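Notes for week three, Kitchen Organization (Melham evening course)
August 2026

Okay, counters! Last time we got through the drawers, and a couple of you emailed me afterward to say the drawer homework took all evening. It does, the first time. This week is easier on the back and harder on the feelings, because the counter is where everybody in the house leaves things.

## What we covered

I started with the island, since most of you have one or have a table that does the same job. An island collects stuff from every side. You come in and drop the mail on it, somebody else comes from the other direction with a screwdriver, and by dinner you're eating in the corner that's left.

My own rule is that things on the counter are either **residents** or **visitors**. Residents live there and have a spot. Visitors are allowed until bedtime. I keep my residents to a short list: paper towels, salt, the fruit bowl, and one small container for odds and ends. You may fight me on the fruit bowl (several of you did, loudly).

### Where the residents go

- Far end of the island for the paper towels, standing up. You can reach them from either side and they stay out of your chopping space.
- Keep the stretch nearest the sink clear. Wet hands land there.
- Nothing tall in front of the stools or chairs. People want to see each other.
- If you use trays, use one. Two trays and you've built a shelf.

### The odds-and-ends container

We spent way longer on this than I'd planned, and I loved it! I'm talking about caps, coffee capsules, twist ties, batteries, the little round things that come off of other things. They're too small to deal with one at a time, and they roll. So you give them one container and you empty it when the bottom is covered.

I like mesh or anything else you can see through. With a solid crock you forget what's in it until it smells or rattles. I had the Bruvholm crock for years, the one I passed around, and I once found a house key in it that we'd already replaced. A small wastebasket is fine too, as long as it's clean and it's only for dry stuff. Food scraps go somewhere with a lid, please. Mesh leaks, and you'll be wiping up coffee grounds until November.

Whoever asked about sorting while you toss: don't. Toss now, sort later, at the counter, with good light. Batteries come out first and go in their own jar.

## Dark counters

Dark tops hide crumbs and show every streak, so you get fooled in both directions. My trick is to crouch a little and look across the surface toward the ceiling light. Wherever the reflection goes fuzzy, there's a film. Wipe with a barely damp cloth, then go over it dry.

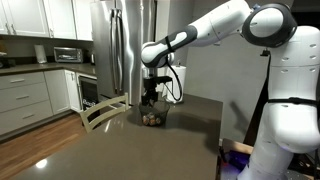 Then do the edges, which we all skip. Run the cloth along the side of the top as well as the flat part, and pull the chairs out before you start so you can get at the overhang. Chairs with slatted backs need a quick dusting between the slats while you've got them out. I use an old sock on my hand. It looks ridiculous and it works.

On products: the Clanska spray I brought is okay on sealed tops, but check what yours is made of first. If you don't know, plain water and a drop of dish soap will get you through the week.

## For next time

1. Clear one counter completely. Yes, the toaster too.
2. Put back residents only, 10 at the most.
3. Set up your odds-and-ends container and use it all week. Bring me a list of what ended up in it.
4. Read the Bramwell handout on pantry shelves, just the first half. I'll bring spare copies.

Also, somebody left a blue measuring cup by the coat hooks. It's in my tote bag and I'll have it with me next class.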